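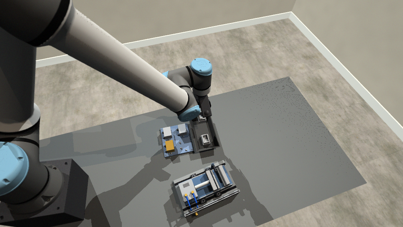
I bought the Relent add-on for one reason. Our practice cell in simulation kept failing in a way I could not explain from the joint logs, and the Skiltora software we run it in gives you very little when a grasp goes bad. Relent is supposed to watch the arm and gripper, stop the run when something looks wrong, and tell you what it was. I have used it on the same small assembly job since December. It does part of what it promises.

The job is simple. One six-joint arm, one gripper, a blue board with blocks on it, a bin next to the board, and a clamping fixture in front. The cell model came from Majali and I have changed very little in it.

My fault was this. The arm would close on a part, lift, and carry on to the bin with nothing in the gripper. The program never noticed. It opened over the bin, counted a good cycle and went back for the next one. In an overnight batch of 112 cycles, the count said all good and the parts said otherwise. On a real line that is how you end up with a part lying under a moving clamp.

Relent caught the empty grasp on the first run after install. It compares the finger gap after closing with the width you enter for the part, and holds the arm if they don't agree. Setup for that check took me roughly 2 hours, most of it spent finding out that widths go in as millimeters on one screen and meters on another. The manual does not mention this.
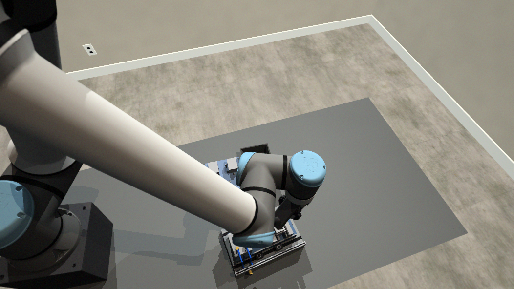
The second check is for clearance, and I have more complaints there. It is meant to stop the arm before the wrist or gripper comes too close to anything fixed. With the default margin it stopped on every approach to the fixture. With the margin cut down far enough to let the job run, it missed a contact between the gripper and the bin wall that I could find easily by stepping through the replay. There is one margin for the whole cell. You cannot give the bin one value and the clamp another.

The stop itself is also worth a warning. After a clearance fault, pressing Resume sends the arm straight to its next waypoint from wherever it halted. It does not back up first. In my case that drove the gripper sideways into the bin it had just been stopped for. I now jog the arm up by hand before I resume, and I would not run this version on real hardware until that is changed.
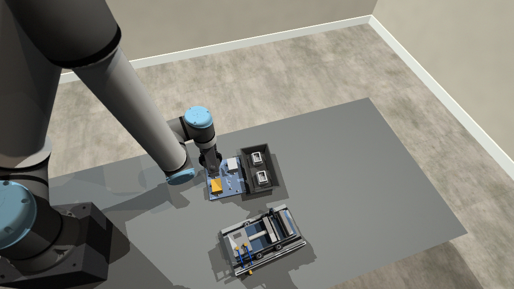 Gripper above the blue board, with two parts in the bin to the right.

I reported the resume problem and got an answer from Dexter Barredo in support, who confirmed it and said a retreat move is planned. No date was given. The unit mix-up was already on their list.

The fault reports are the best part. Each one gives the step name, the joint positions and which check tripped, in ordinary words. They save as text files — one per stop — and I can search them without opening the program. Before this I used Willia, which only wrote out an error code and left me to look it up.

Good: grasp check, readable reports, no slowdown in the simulation that I could notice.

Bad: single clearance margin, mixed units, unsafe resume.

I give it 3 out of 5. If dropped or missed parts are your trouble, the grasp check is worth paying for. If you want it for collisions, wait for the next release and read the change notes before you buy.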